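3 June 2026

Got to the bench early and had the first Dell of the day open before the coffee was done. It's one of the old office towers from the Carretero lot. I wrote them up on the sheet as job 603, which covers the lot and not the single machine, so I also put a strip of tape on the shelf with the row and slot. I keep meaning to make a better system.

The plan for the week is the same as it was in December: strip what can be stripped, keep the boards that are good, and pass the rest to Kakus for metal. Mamen wants a list of what we have in usable power supplies, and I promised it by the end of the month. I haven't started it.

I laid the tower on its side on the slatted table and left the side panel off. The memory slots are empty, both of them, and there is no processor. The socket lever is up. I don't like leaving a socket open like that for long, so finding a cover for it went on the list too.
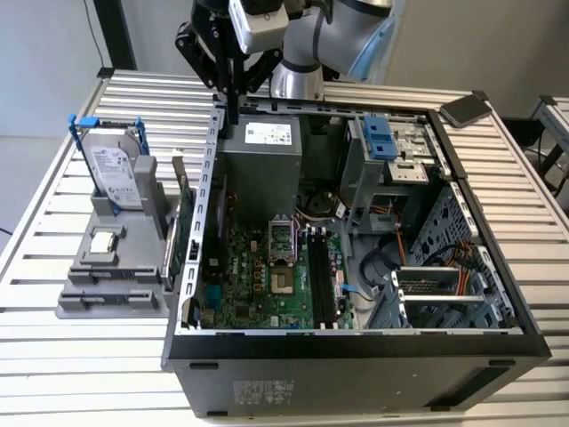
## Cables

Most of the morning went to thinking about cables. The power supply in this model has more leads than I remembered, and they go everywhere. The orange, yellow and red ones come over by the perforated metal, and there is a blue SATA cable still plugged in near the right edge of the board. I decided the SATA cable gets its own bag. We had 20 of them in the drawer last winter and now I can't find a single one when I need it.

Order of work, so that I stop changing my mind:

1. Data cables first, into the small bags.
2. Power leads off the board, then off the drive area.
3. Expansion cards.
4. Power supply.
5. Board last, with the socket covered.

I had it the other way around on the last lot, board before power supply, and scratched two of them on the way out. Those went to scrap. It was my own fault and I wrote it down as such.

The screws are a separate problem. The jar marked "case" has drive screws in it again, and the jar marked "drive" has a bit of everything. I tipped both of them out on a tray after lunch and sorted for longer than I meant to. Gaetano Caputo came by, looked at the tray, and left again. Later he brought me an egg tray from home, and I have to say it works better than the jars.

## Afternoon

Wrote to Naltine about socket covers. They sell them in packs, and the big pack is 4000 pieces, far beyond anything we could ever use. I asked if they would split one. No answer yet. If they won't, I'll cut some out of the stiff plastic from the old blister packs – I did that once before and it held up fine.

I wiped down the shelf where the finished cases go. Somebody had put a box of keyboards on it. I moved the box to the floor under the window and put a note on it.

Then back to the tower. I like the inside of these better than the newer ones. The blue latch on the drive bay is easy to spot, and you don't need a manual to guess that it wants to be pressed. My father had a car like that, where every part you were allowed to touch was a different color. I spent a while checking the drive cage against the one on the parts sheet, and I need to fix the sheet, where the sketch is drawn upside down.
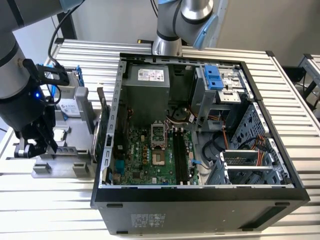 *Dell from the Carretero lot, blue drive latch at the top of the bay.*

Ate at the desk. Cheese sandwich, the last of the plums. I read through the parts sheet while I ate and found that column 7 has been empty on every page since we started. It was supposed to be for the condition of the power supply. That is the very thing Mamen wants a list of, so I can't put it off any longer. I started on it and got one page done. For each unit I want the maker, the rating from the label, and a yes or no from the tester. The labels on these are on the top face, so at least I can copy them with the supply still in the case. 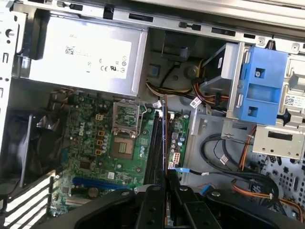

Kanchan Shukla thinks I should not bother copying labels by hand, and that a yes or no from the tester is enough for anyone who is going to buy a used supply. I said Mamen asked for ratings. Kanchan's view is that Mamen asked for ratings two years ago and has not looked at one since. We left it there. I'll ask Mamen before I do the second page.

To do tomorrow: small bags, labels for the egg tray, call Kakus about the pickup. Buy plums.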